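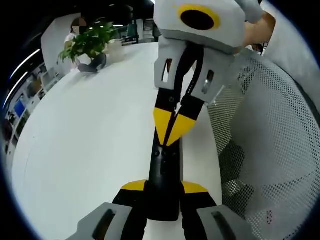

Chapter 9

The Job After the Robot Shows Up

I spent the better part of a December at a company called Baltberg, which packs replacement parts for dental chairs, and I went in expecting to write a chapter about machines. I came home with a notebook full of stuff about people's elbows, lunch breaks and job titles. So that's the chapter you're getting!

Let me set it up a little. Baltberg ships small orders, mostly hoses, seals, little bags of screws and the odd plastic cover. When I first visited, all of it was packed by hand in one long room. The company had just signed up for a packing system they called Clukisura (I never did learn where the name came from, and I asked everybody). The plan was to have robot arms do the plain orders, the ones with a handful of items in a standard box, and leave the weird ones to the packers. There were 33 packers at the time, and every one of them had an opinion about what counted as weird.

Now, you may have read chapters like this before where the robot arrives on a truck and on Monday half the staff is gone. I'm sure that happens. What I saw was slower and a lot messier. The first thing the arms needed was to be taught how to pick things up, and the people who knew how to pick things up were the packers. So for weeks, a few of them at a time sat at a table with a gripper in one hand, doing over and over the thing they'd done without thinking for years. Pick up the pouch, put down the pouch. Pick it up from the other side. I tried it myself one afternoon and I was terrible! You squeeze, the fingers close, and you suddenly find out how much your real fingertips have been doing for you all this time.

One packer told me it was the first time in her working life that anyone had asked her how she did her job. She liked that. The woman sitting across from her did not like it one bit. As she saw it, she was handing over the one thing she had that the company didn't, and she was getting her regular hourly rate for it. I've gone back and forth on which of them I agree with, and I'd like you to go back and forth on it too, so keep both of them in mind as you read.

Here's a number for you. A good packer at Baltberg could finish 187 plain orders in a shift. When the arms were finally running, the room as a whole was sending out 800 plain orders a day without a person touching them. That sounds like simple arithmetic, and I've sat in meetings where it got treated that way: divide one by the other and you know how many jobs the machine "saved." But go stand in the room and the division falls apart pretty fast. Somebody has to fill the bins. Somebody has to walk over when an arm stops with a hose dangling off it and a light blinking. And the odd orders, which used to be a nice break between the easy ones, are now all a person does from start to finish. Several packers told me they were more tired than before, even though they packed fewer boxes. They missed the easy ones!

That's an idea we'll come back to a lot in this chapter, so let me give it a name: leftover work. When a machine takes part of a job, the part that stays behind is a different job. It may be harder or duller or more interesting, and it may need different training, but it's rarely a smaller copy of the old one. Job titles and pay tend to lag behind that change, sometimes by years. At Baltberg the people who looked after the arms were still called packers, and paid as packers, the last time I checked.

I should say that Baltberg is only one of the places we'll look at. Later on we go to Rarkik, a commercial laundry where the folding machines came in before anyone had talked to the folders, and you'll see how that went. Then there's Morikawa, a small bakery supplier that tried automating its labeling, gave up, and tried again with the labeling crew picking the equipment. I'm very fond of the Morikawa story and I'll try not to oversell it.

Before you go on, do one bit of homework for me. Think of a job you've had, or one you've watched somebody do up close (a parent's job is fine, so is babysitting). Write down the tasks in it, the small ones too, like finding the tape or calming down a customer. Then mark the ones you'd happily give to a machine and the ones you'd fight to keep. Hang on to the list. We'll use it in the first section, where we take the packing job apart task by task, starting with the Friday I followed one packer from clocking in to clocking out.

Key terms in this chapter: task, leftover work, demonstration, exception, pace, job title, retraining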